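About Pririren

Hi, and welcome! Pririren is a small laundry and folding service, and if you've ever fished a gray sock out from behind the dryer, you already know most of what we do all day. 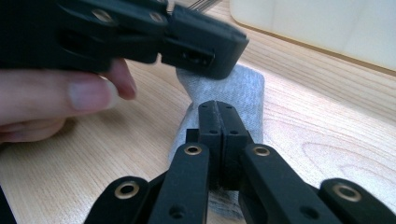

I started this out of my own kitchen in Caldeira, with one washer and a table I'd already had for years. I was doing my own laundry plus a neighbor's, then her sister's, and by November there were bags in the hallway and I couldn't get to the coat closet anymore. So I rented the old shoe repair shop on Wasia Street, painted it a yellow that came out much brighter than the little card promised, and we've been there ever since. That was 14 years ago!

There are 5 of us now. We wash, dry, fold, mend a little, and pair socks. So many socks. People laugh when I say pairing is my favorite part of the job, but I really do love it. You get a whole pile on the table, all the grays and navies that look the same until you put them next to each other, and you smooth them out one at a time, feel for the heel, check the ribbing, and slowly the pile turns into pairs. (Black ones I only do by the window, in the morning. Don't ask me to sort black socks at 4 in the afternoon in winter.)

We fold socks flat, in half, toes tucked in. We don't ball them up, because it stretches the cuffs and I can't stand a saggy cuff. If you like yours balled, write it on your bag tag and we'll do it your way - I'll just sigh a little. Same goes for T-shirts: we fold in thirds unless you tell us otherwise, and if you want hangers, bring hangers.

Singles go in the Seko drawer. Seko was the name on the old cabinet when we moved in, and it stuck, so now "it went to Seko" means your sock is waiting for its partner. We keep singles for 2 months with your tag pinned on, and you're welcome to come dig through. After that they get cut up for dusting and polishing, and they're great for it, especially the thick knit ones.

Wool and anything hand-knit gets washed cool and dried flat on the racks upstairs, so please give us an extra day for those. Small holes we darn for free if we have the yarn. Big holes, we'll call you first.

The shop is just past the bakery, and the door sticks, so give it a good push. Drop-off opens at 7 in the morning. Come by with your bag, or come by with just the one sock and we'll have a look in the drawer together!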